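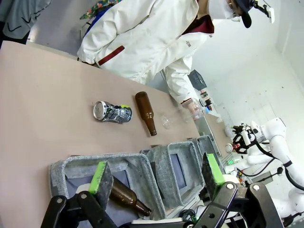

A crushed can, brown glass and clear plastic on a sorting table, with three gray bins along the near edge.

The recycling job at Urkerby looks like the easiest one on the schedule. Bottles and cans go on a table, and a robot arm puts each one in the right bin. Haruna Nagano, who runs the teaching sessions, gave it 400 demonstrations and expected to be finished by September. The count now stands at 1714.

Each demonstration is done by remote control. An operator moves a pair of hand controls, the arm follows, and the joint positions and camera views are saved together. When the last item is in its bin, someone lays out the table again. A good operator can sort a table without a pause. A new one closes the gripper too early and pushes the bottle away.

"Glass rolls," Nagano says. "You learn to come down across the neck. Cans are the other way around - the more crushed they are, the better they stay put."

Clear plastic gives the most trouble. It takes on the color of the table, and operators working only from the wrist view tend to miss it. Nagano now asks them to take the plastic first on every third table, so that the model doesn't learn to leave it for last.

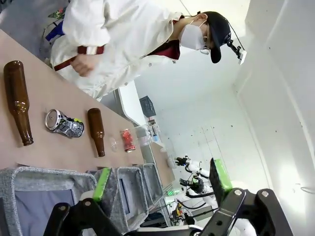 Layout matters as much as driving. In the early sessions the bottles were set down in neat lines, all pointing the same way, and the trained arm did well until a visitor from Roltach turned one sideways. It reached for the place where the neck should have been and closed on air. The team threw out seven sessions and recorded them again with the items turned and mixed.

The new target is 2432 demonstrations. Nagano thinks they may stop short of it if the plastic scores come up. The next test is on Saturday, with a bag of bottles and cans the arm hasn't handled before.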